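Storing melamine plates in a shared kitchen
Tudalgate Residents' Help Pages

Posted by Darcy Dhillon, 11 June 2020

I have recently taken responsibility for the shared kitchen at Ouellet House, which serves 40 residents. Several of the older melamine plates have become dull and stained with tea. Could members please advise on whether such stains may be removed safely, and whether the plates should be kept in a closed cupboard or on open shelving?

Hendrik Goossens

Tea stains on melamine respond well to bicarbonate of soda mixed to a paste with a little water. Apply with a soft cloth, leave for 30 minutes and rinse thoroughly. Scouring pads and bleach should be avoided, as both damage the surface. Any plate that is cracked or chipped should be withdrawn from use.

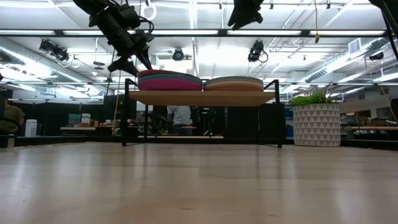
Storage is largely a matter of preference, provided that the plates are fully dry before they are put away. Open shelving is acceptable if it is wiped down regularly. Two moderate stacks side by side, like the pink-fronted one and the paler one on the wooden shelf top, are easier to lift from than a single tall pile. Plates in regular use should be rotated so that the lower ones also see service.

Gitau

We use denture tablets. Works on mugs as well. Cannot comment on the cupboard.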